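**Visit report: Dallus Laboratory, Mernville**

Prepared for the Plumia Technical Exchange by Agnes Crichton, with notes from Darcy Dhillon

The Exchange was received at the Dallus Laboratory on a Saturday in July, at the invitation of Réjean Lévesque, who directs the manipulation group. Members had asked in the spring for a visit on learned handling of soft goods, and the laboratory kindly opened its second-floor rooms outside normal working hours. The party assembled in the lobby at 9:30 a.m. and was divided in two. The first group went directly to the folding stations with Mr. Lévesque. The second began in the seminar room with Mervin Chan, whose talk on training data is reported further on.

The laboratory has worked on garment folding for several years. Its earlier system, which some members saw at the Bergeron fair, relied on a hand-written sequence: find the corners, grasp, lift, fold along a computed line. That system performed well on flat towels and poorly on nearly everything else. The present work replaces the written sequence with a policy trained on demonstrations given by human operators. The stations use two small arms facing a shared work surface, with the garments to be handled kept within the same enclosure.
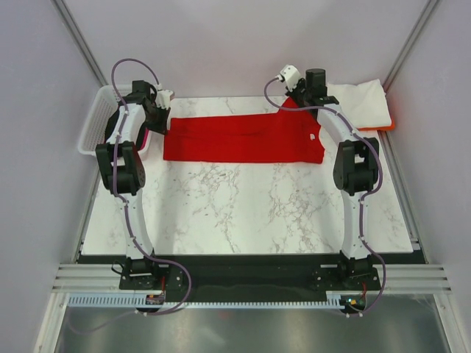
**Research Methods**

Mr. Lévesque opened with the question the group considers its main result of the year, namely how much of a demonstration a policy should be asked to reproduce at one time. A policy that predicts a single motion at each step tends to drift. Small errors accumulate, and with cloth the errors are seldom undone, as a crease put in the wrong place changes the shape of everything that follows. The group therefore trains its policy to predict a short run of motions, carry out part of that run, and then predict again from fresh camera views.

The length of that run was the subject of a careful comparison. Short runs responded quickly when a corner slipped, but the two arms hesitated and sometimes worked against each other. Long runs were smooth and confident, and continued smoothly even when a gripper had closed on nothing. The setting now in use lies between the two and was chosen separately for the spreading stage and the folding stage. Members asked whether a single setting would serve for both. Mr. Lévesque replied that it would, at some cost in the spreading stage, and that the group preferred to report the two stages apart so that the cost could be seen.

Several members were interested in the ordinary matter of cables and mounts. At these stations the purple cable runs along the outside of each arm, held by small white clips, with slack left at the gripper. Mr. Dhillon noted that our own members have lost a good deal of time to cables that pull tight at full reach, and he has asked for the clip drawings. The laboratory agreed to send them.

**Training data**

Mr. Chan described the data set, which at the time of our visit held 2,122 demonstrations. Each is reviewed before it is admitted. The reviewer marks the moment at which the garment is judged flat and the moment of each completed fold, and may reject the demonstration entirely. The most common grounds for rejection are a garment dragged off the surface and an operator who pauses for long periods partway through.

A further 216 demonstrations are held apart. They begin from bad positions: a sleeve trapped under the body of the shirt, a hem doubled back, a fold already made in the wrong direction. The operator's task in these is to recover. Mr. Chan stated that this small set has done more for the policy than a much larger number of tidy examples. When it was left out of training, the policy still folded well from a good start but rarely got itself out of trouble. He was careful to add that the comparison was made on shirts only, and that the laboratory does not yet claim the same for trousers or for knitted goods.

Discussion of operator style took up the remainder of the session. Two experienced operators may fold the same shirt in a different order, and a policy trained on both can stall between the two habits. The laboratory has written a short operator guide that fixes the order of folds and leaves the details of grasping to the individual. Copies were handed out, and one has been placed in the Exchange library.

**Evaluation**

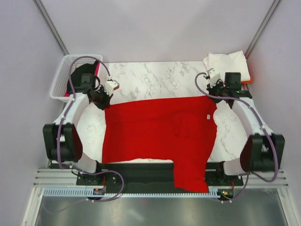 Scoring was the part of the program that drew the most questions. The laboratory does not treat a folding trial as simply passed or failed, and instead awards credit by stage, so that a run that spreads the garment correctly and then misplaces a fold is distinguished from one that never leaves the first stage. Flatness is judged over the whole garment, including any part beyond the edge of the table. A red garment laid out with a section hanging down over the front rail, for example, raises the question of whether the policy should draw the cloth back before folding or proceed from where it lies. The present rules give full credit only when the finished fold rests entirely on the surface, whichever course is taken.

Each trial is limited to 60 seconds per stage. Amrit Després, who maintains the scoring rules, explained that the limit was introduced after reviewers disagreed over runs in which the arms made many small corrections and reached an acceptable result very late. Two reviewers score each trial separately and do not see each other's marks until both are entered. Where they differ, the lower mark stands.

Members questioned whether the lower mark was too severe. Mr. Després answered that it had been adopted for consistency with earlier reports and could be revisited once the next round of trials is complete.

**Matters arising**

The laboratory has offered to run a small set of garments supplied by Exchange members, under its own rules and with results returned to the supplying member only. Items should be washed, free of pins and hard trim, and labeled with fabric content. Ms. Crichton will collect them at the Plumia office.

Mr. Lévesque indicated that the group's report on run length will be circulated in draft, and that written comments from members would be welcome. The Exchange has asked to receive the operator guide in its next revision as well.

The visit closed at 12:15 p.m. The Exchange thanks Mr. Lévesque and his colleagues for their time and for the frankness of their answers. Members who were unable to attend may request Mr. Chan's slides from the office.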